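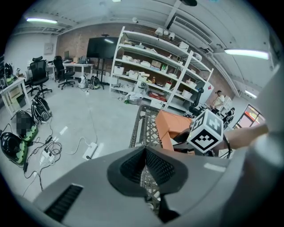
Nattawut Thongsuk says the only honest way to deal with cables on a floor is to unplug everything and see who shouts. He has said this to me more than once, usually while standing on one. It works, in the sense that shouting does occur. What follows is the slower method, which I used on the back office at Truleswood and then again at Hutcombe, where they have learned nothing from Truleswood.

Before you start

You'll want a roll of masking tape, a marker, a bag of hook-and-loop ties and one crate with holes in the sides. An open lattice crate lets you see what's in it without tipping it out, and you will be tempted to tip it out. Do this after 6 p.m. if other people use the room.

Step 1. Move the bags

Backpacks breed next to power strips. Put them on a table, or on hooks if your office is the sort that has hooks. Check the straps first, as one of them will be threaded through a charger lead.

Step 2. Label both ends

Tear off a bit of tape, fold it over the cable near the plug, and write what it runs. Then follow the cable to its other end and do it again. Write "monitor, window desk" and not "monitor." Past me wrote "monitor" on everything and I have had words with him.

Step 3. Now unplug

Shut down whatever needs shutting down, switch off the strip, and pull the plugs one at a time. Anything you couldn't put a name to goes in the crate. Leave it there until December. If you still haven't missed it, recycle it, and expect to need it that week.

Step 4. Untangle

Start from the loose ends and work toward the strip. Don't pull. A knot of black cables looks like one object and will behave like one if you tug at it. Coil the spare length in loops as wide as your hand and tie each one loosely – a tight little bundle under a desk gets warm and unpleasant.

Step 5. Put the strip somewhere sensible

Against the wall or fixed under the desk, sockets reachable, never under a rug. Don't plug one strip into another to make it stretch across the room. Buy the longer lead. At Hutcombe I moved the desk 40 centimeters instead, and got a lecture from Ongart about feng shui.

Step 6. The adapters

Small black adapters all look the same and are not. Check the label on each against the device before you pair them up, then tape them together for good. Spare ones go in a small open box inside the crate, with the lid thrown away so nobody can hide things under it.

Plug everything back in, one at a time, and put the bags back last.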